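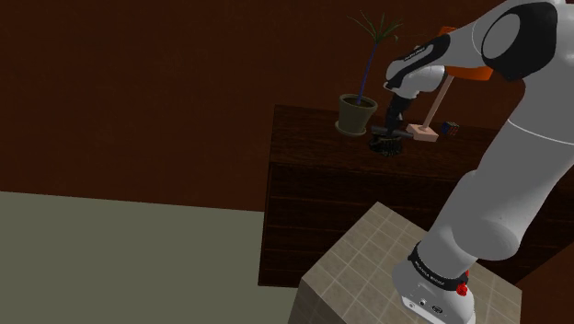

2022-06-20

I took the afternoon off and went to the open day at Hornix, the robotics company out past the rail yard in Claltomthorpe. Parking was on the grass. They gave everybody a paper badge and split us into groups, and mine had mostly parents and a few students from Wesel.

The first stop was the simulation room. They do most of their arm work on a computer before any real arm moves, so what we watched was on a big screen. The robot was a white and black arm on a tiled block next to a dark wooden dresser. On the dresser were a potted plant, a mallet, a Rubik's cube and a round black thing like a brush, with the gripper right down over it. One of the kids asked who left a mallet on the dresser. The engineer said they put all sorts of household things in there so the arm has to deal with clutter.

He told us they run 2000 tries of a task before they look at the results. The last batch had 1484 good ones. I asked what counts as good and he said the object has to end up where it was supposed to go and nothing else can get knocked over. The plant is apparently the usual problem.

After that we went to the shop floor, where there was a real arm behind a fence. It was slower than I expected. The demo lasted 30 minutes and a lot of that was waiting for a restart.

I had coffee and a cookie in the lobby and picked up a flyer for Moffat, their summer class for ages 6 and up. My nephew might like it. The next open day is in April, and they said to sign up early for the shop floor part.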